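Review: Canum Bill Tracking Service
September 2025

The Sturkwood Legislative Library has completed its review of Canum, a subscription service that follows bills through the statehouse. It was tested during the regular session, which opened in January, on 208 bills concerning gaming and taxation.

Setup was handled by Amra Hoxha of the reference desk. Committee referrals and hearing notices generally appeared the same day.
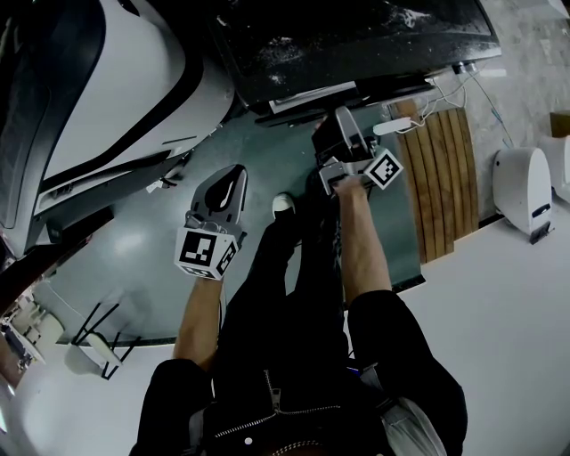
Amendments were less well served. Canum shows the current text of a bill but does not mark changes between versions, and fiscal notes must be opened separately. Staff continued to use Gil, our present service, for side-by-side comparison.

Alerts can be set by sponsor, subject or committee. The subject list is too broad — "revenue" alone returned 563 notices — and cannot be edited by the subscriber.

An annual license costs $2,985 and covers 26 users. Special sessions are included at no added charge. 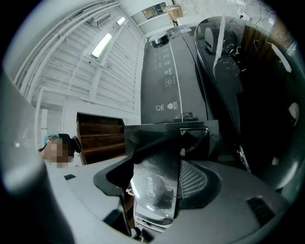
Recommendation

Suitable for offices that mainly need calendars and vote records. Drafting staff should retain a second service.

Reviewed by Sandro Martinelli and Ita Lenihan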